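3.2 Stimulus material and sampling

The survey covered small molded toys sold through market stalls and discount shops in Zundthorpe and Guvville. Items were eligible if they were sold without individual packaging and had a dominant body color that two coders could name independently. A total of 2,227 items were logged in June, of which 1,083 had an animal form. Items with fabric or flocked surfaces were excluded, as their color could not be read reliably under the shop lighting in use at most sites.

Color was coded first by name and then by match to a printed chart. Following Psarras, we treated the body and any attached parts (crests, beaks, feet, wheels) as separate color regions. Agreement between coders was high for the body and lower for attached parts, mainly where an orange region could also be read as a dark yellow.

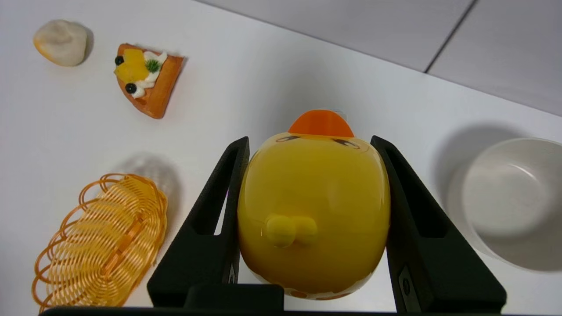 Figure 3. Chick-shaped toy with a glossy yellow body and an orange crest.

Gloss was recorded on a scale from 1 to 9, with 1 for a fully matte surface. It was included after the pilot showed that coders tended to choose a lighter chart color for shiny items than for matte ones. Each item was therefore viewed from two angles, and the darker of the two matches was kept. The rule was applied to all items, including those already coded in the pilot, which were viewed again on a Monday when the Guvville stalls were closed.

Bird forms were divided into chicks, ducks and other birds. The chick and duck categories are hard to separate when the beak is small or missing. In such cases the seller's own label was used, and where there was no label the item was placed under other birds. Sellers trading under the Mika name used a single label for all three groups; their stock was coded by form only.

The coding sheet was drafted by Stavros Vasilakis and revised once, after the pilot. Price was recorded as marked and was not adjusted for multiple-item offers. The effect of this choice on the price comparison is taken up in Section 4.1.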